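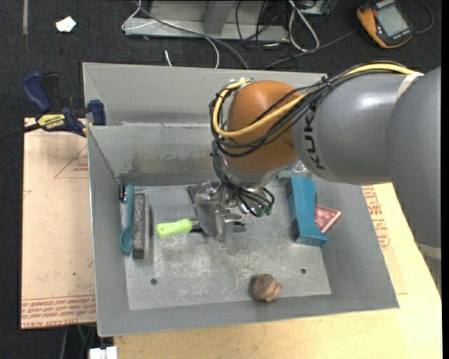

The grey bin and the KUKA arm.

So I finally got to the Rostness open day on 13/07/2018, after missing the one in May with a dead car battery. Rostness does the testing and repairs for Magbanua motherboards, and they let 106 of us through in small groups. Mine had seven people in it and I think I was the only one who'd come by train.

First stop was the burn-in room, which is loud! Boards sit in racks running memory tests for hours and the whole place smells like a new graphics card. I asked our guide, Lilibeth Maglaya, what fails most often and she said bent socket pins, by miles, mostly from people dropping the CPU in on a slant. (Guilty, once, on a Trendis board I'd owned for one evening.)

After that we got to watch a BIOS chip being swapped by hand under a magnifier. I could have stayed there all arvo. The tech was using a plain old hot air station, the same colour as mine at home but a lot cleaner - and she had the chip off before I'd found a spot to see from.

Lunch was a sausage in bread and a talk on the new Runport header, which gives you two extra fan connections near the front panel pins. Good idea, though I reckon it'll foul a long graphics card in a smaller case. I put my hand up and said so and got a polite "we'll look at it".

Parking is free but tiny, so get there early if you're driving.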